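Zdislava Oravec

From Zerkness, the open reference on photographers and photographic practice

Zdislava Oravec is a photographer and former piano tuner best known for Kustalden, a long series of pictures of kitchen tables made in the houses of people she did not know well. She came to photography at 40, after losing most of the hearing in her left ear, and has described the change of career as a move from one job where people leave you alone in their homes to another.

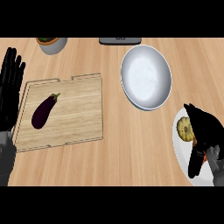
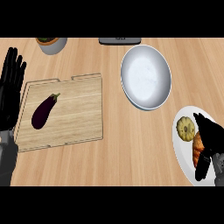

Computer-rendered tabletops with black robotic hands.

Her work is usually grouped with domestic still life, a label she has objected to in print, mostly on the grounds that very little in her subjects' homes was ever still. Critics have gone on using it.

Early life

Oravec grew up over a hardware store run by her parents. The household owned one camera, which was kept in a drawer with the good scissors and was subject to the same rules. She has said that she was allowed to use it twice before the age of fifteen, and that both pictures were of the dog, who is out of focus in one and absent from the other.

She trained as a piano tuner with an uncle and took over his route when he retired. The route covered farmhouses, two schools, a dance hall and a church whose piano, according to her notebooks, was tuned every year and played by no one. The notebooks are worth a mention because they later turned into a kind of source text. Next to the pitch readings and the state of the felts she wrote down what was on the table when she was offered coffee. An entry might read "middle octave flat, damp, table: bills, one glove, half a cake." She did this for years without any purpose she could later recall.

The hearing loss followed an infection and was permanent. She kept tuning for one more season, by her own account badly, and stopped after the dance hall complained.

Turn to photography

Oravec bought a secondhand medium format camera with the money from the sale of her tuning tools. She got the worse end of the deal, as the light meter did not work and the seller had known it. She learned to judge exposure by eye, which accounts for the darkness of the early prints. Several essays have discussed this darkness as a meditation on grief. Oravec has attributed it to underexposure.

Her first attempts were landscapes. None survive in public collections, and she has not been eager to help anyone look for the others. The change of subject came when she went back to a house on her old route to return a borrowed umbrella and was left in the kitchen while the owner took a phone call. She photographed the table before the call ended. That picture, later titled Umbrella Returned, shows no umbrella.

Kustalden

The series takes its name from the valley where most of the route lay. Oravec worked on it for 11 years, visiting former customers first and then people they passed her along to. The full archive runs to 2305 negatives, from which she selected 151 for the finished work.

Her method had a few fixed rules. She asked permission to photograph the table but did not say when during the visit she would do it. She moved nothing. She used the light that was there, including, in one notorious print, the light of an open refrigerator. She took one exposure, or at most two, and then put the camera away and drank whatever she had been given. People who tidied up before she came were photographed anyway, and these tidy tables form a small group of their own in the archive, filed under the heading "Company."

No person appears in any of the 151 pictures. A sleeve enters one of them from the right, and a good deal has been written about the sleeve.

Titles were taken from whatever was said in the room closest to the moment of exposure. The results include It's Only the Cat, Sit Anywhere But There, and He Had It Fixed in May. The last of these belongs to a picture of a clock, and viewers have long disagreed over whether the clock is what had been fixed. Oravec has declined to settle the matter and may not remember.

Publication and exhibitions

The first selection, of 48 prints, was shown at the Rerno, a former grain exchange turned exhibition hall. The hall's heating failed during the opening week and visitors were lent blankets. A regional newspaper gave the blankets more space than the photographs, and attendance improved.

The book Kustalden was published by Du Plessis, a small press that had until then mainly produced walking guides. The press used the paper it had on hand, a heavy uncoated stock chosen for maps, and the soft, slightly chalky look of the plates was widely praised as a bold decision. The first printing also kept the walking guides' pocket inside the back cover. It is empty. Collectors pay more for copies with the pocket, and a small number of copies have turned up in which a pocket had plainly been added later.

A second printing corrected two captions and removed the pocket, to general regret.

Reception

Early reviews were friendly and brief. The longer ones came after the book went out of print, as tends to happen, and split into two camps. One camp reads Kustalden as social history, a record of how a rural district ate, paid its bills and put things down. Its members like to date the pictures by the packaging. The other camp treats the series as an extended self-portrait by a woman listening to rooms she could no longer hear properly, and would prefer that the first camp stop talking about packaging.

A less charitable view holds that the pictures are of tables. Oravec has called this the reading she finds easiest to agree with.

There has also been some debate over consent. The owners agreed to be visited and to have the table photographed, but several bills and letters can be read in the larger prints, among them a firmly worded note about a fence. After the writer of the note recognized it at an exhibition, Oravec withdrew the print, then restored it when both parties to the fence dispute asked her to. The fence is understood to be still in dispute.

Later work

Since finishing Kustalden, Oravec has worked more slowly. Undersides, a short series made by lying on the floor and photographing the same kind of furniture from below, drew on her years underneath pianos. It contains a great many old price stickers and was received politely. A planned book on waiting rooms was dropped after she found that people in waiting rooms wanted to talk to her.

She returned to the notebooks in a show that hung pages from the tuning route beside blank sheets of the same size, with no photographs at all. Ticket holders at the first venue were offered refunds. Few took them, though one visitor is recorded as having asked for half.

She teaches an occasional workshop, limited to people who have had another job. Participants are asked to leave their cameras at home on the first day and to bring a list of what was on the table when they left. According to former students, the lists are read aloud, and it takes most of the day.

Technique and equipment

Oravec still uses the camera with the broken meter. It has been serviced several times, and on each occasion she has asked that the meter be left alone. She prints in a converted pantry, in small editions, and numbers the prints on the back in the pencil notation she once used for strings, so that dealers need a key to tell which print in an edition they are holding. The key was published as an appendix to the second printing and contains an error in the lower octaves.

See also

Domestic still life
Available light photography
Photographers with a previous trade
Fence disputes in art

Last edited 11 Mar 2025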